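Saturday, November 21, 2020
Dye shed notebook, Nalton

Rain on the roof since before I got in, so I lit the heater first and let the shed come up to temperature while I went through the shelf of jars. I had promised myself a quiet day with the madder, and for once I got one! Writing this up at the bench with tea, before I forget which skein is which (last month's tags ran in the wash and I am still guessing at two of them).

The wool is the Gündoğdu two-ply, the cream one, scoured Thursday night and left to soak in plain water. It took the scour nicely and came out softer than the batch we had in spring. I mordanted all of it together in alum at 12 percent of the dry weight, brought it up slowly, held it for an hour, and then let it sit in the pot until it was cool enough to handle. I know some of you like to go higher than that with the alum, and I have done it myself, but the yarn gets a sticky feel I don't care for when I'm knitting with it later.

For the madder I used up the end of the Starance root, the coarse chopped stuff, and ground it a little finer in the old coffee mill. Please don't use that mill for coffee, it has a strip of red tape on the lid now. I rinsed the root in cold water and poured the first water off into its own bucket, as that's where a lot of the yellow and brown seems to go. Kept the bucket. It may give a decent tan on the short ends, and I hate throwing anything out.
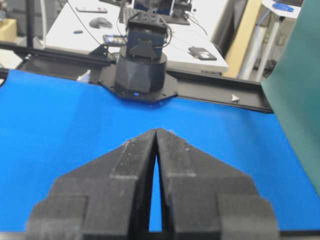
The main pot went on at half past ten and I stayed with it, because this is where I always go wrong. Last time I wandered off to answer the phone, the thermometer climbed far past where I wanted it, and we ended up with that liverish brown that went into the socks. So today I sat there like a hen on eggs and kept the flame low, lifting the skeins and turning them every so often, and it held steady for 47 minutes before I turned it off altogether. Then a long cool soak with the lid on.

Skein A, straight out of the pot and rinsed: a warm brick red, quite even, a bit lighter where the tie was too tight. My fault, figure-eight ties next time, and loose ones.

Skein B, same pot, with a pinch of chalk added for the second half: redder and deeper. I like this one very much. Our tap water here is soft and I think the chalk is worth the bother every time.

Skein C, the afterbath: coral, or maybe peach, depending on which window I stand at. Lovely with the gray from the walnut pot.

The Unov pan is starting to pit near the handle. I don't trust it for pale colors any more and have moved it down with the iron things.

Still to do: wash all three again with the mild soap, dry them away from the heater, and put a snippet of each on the south sill with half of it under card for the light test. Bucket water is on the floor by the door, covered, please step around it. We're also nearly out of alum, so whoever orders next, could you get the bigger bag?

Get our dye notes by email. Enter your address to subscribe. No thanks
Contact | Copyright Nalton Dye Shed | Back to top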